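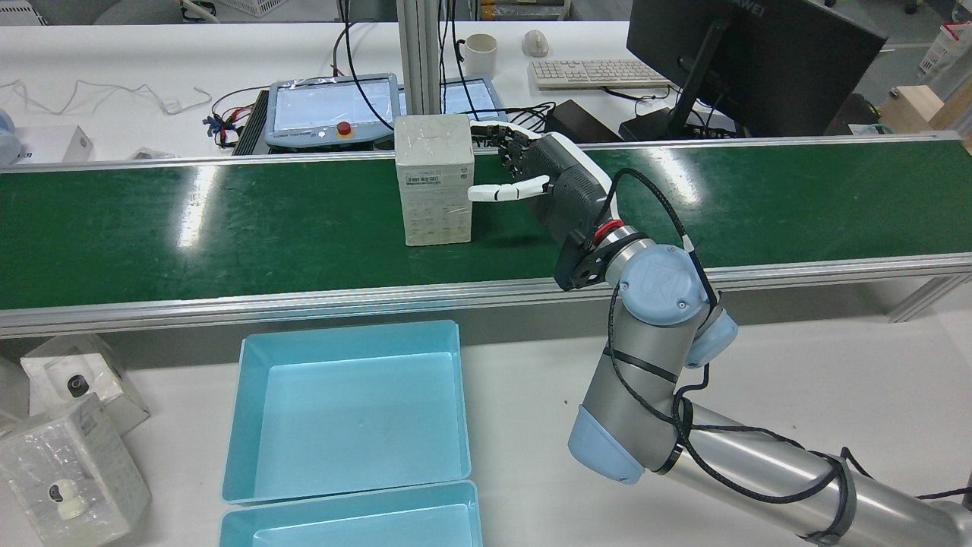

How Does a Box Get to Your House?

You click. Well, a grown-up clicks. A day or two later there's a box on the step. What happens in between? Quite a lot, and most of it happens to the box before it ever sees a truck.

Let's follow one. Say it's a security camera, the kind people put over the garage door.

First, the box inside the box

Things you buy mostly come in two boxes. The one with the printing on it is called the product box. It has a picture of the thing, the name, some tiny icons nobody at home reads. Then there's the plain brown one it travels in. That's the shipping box.

Product boxes are thinner than they look. Find an empty one and squeeze the side with your thumb. Bends, right? Now try a shipping box. Much harder. Look at the torn edge of a shipping box and you will see a wiggly layer in the middle - that wiggle is what makes it strong. It's called fluting.

Why the plastic?

Lots of product boxes are wrapped in clear plastic. It goes on as a loose bag or sheet, then gets warmed up so it shrinks tight. Shrink wrap! It keeps off dust and drips. It also shows if somebody has opened the box already.

Stripes

Somewhere on the box there's a label with black stripes. Barcode. Every stripe and every gap has a width, and the widths spell out a number. A scanner shines a light on it. White bounces the light back, black soaks most of it up, so the scanner gets a pattern of bright-dark-bright and turns that into the number. Then the computer looks up the number. Oh, it's a camera, the white one.

Try it: look at two cans of the same soup. Same barcode. Now a different flavor. Different barcode! Even though it's the same company and teh same size can.

The moving road

A conveyor belt is a big loop. The top goes one way, the underneath comes back the other way, and rollers at the ends keep it going round. Many are green, some are black, a few are blue. The rubbery top grips the box so it doesn't slide. Metal rails run down the sides.

Why not just carry everything? Shona Tautahi packs orders at a warehouse called Lockyer and we asked her. "My legs," she said. On a busy day in January 1181 boxes went past her table, all returns and late presents. Imagine walking each one across a room the size of a soccer field. No thanks.

Trays

Next to most belts there's a table, and on the table there are trays. Wide and shallow is good - you can see what's in there without digging. At Lockyer one tray means one order. If you ordered a camera and a night light, both go in the same tray and then the tray gets checked. An empty tray is just waiting for the next order.

Shona's rule is never put two orders in one tray, not even for a second. She did it once. A man got 3 night lights and no camera.

Which way up?

Boxes like to lie on their biggest side. Stand a tall one on its end on a moving belt and it'll wobble at the first bump. A box shaped nearly like a cube doesn't care much. All its sides are about the same so it's just as steady any way you put it. But the label has to be where the scanner can find it, so somebody or something still has to turn it round sometimes.

Into the brown box

Now the packing.

Pick a shipping box a bit bigger than the product. Too big and it rattles, too small and the corners get crushed.
Put some paper in the bottom.
Product in.
More paper down the sides and on top. Scrunched, not flat. Scrunched paper has air in it and air is squashy.
Shake it gently. Hear anything? More paper.
Tape down the middle, then press it flat with your hand.

Asanka Rathnayake, who trains new packers, has them drop a packed box from knee height and then open it. There's a hard-boiled egg inside. Ask first if you want to try this, and do it outdors.

Address label goes on last. Flat, on top, not over the edge, or the stripes bend and the scanner can't read them. Then truck, then another building, another belt, another truck, your step.

Try it at home

You need: a small box, a bigger box, old newspaper, tape, a cookie (wrapped).

Cookie in the small box. Small box in the big box. Pack it. Drop it from the second stair. Open up and check the cookie. Do it again with no paper and see which cookie did better. Eat both.

Words to know

Barcode - stripes that stand for a number
Conveyor belt - a loop that moves things along
Fluting - the wiggly layer inside strong cardboard
Order - everything one person asked for
Shrink wrap - clear plastic that goes tight when it's warmed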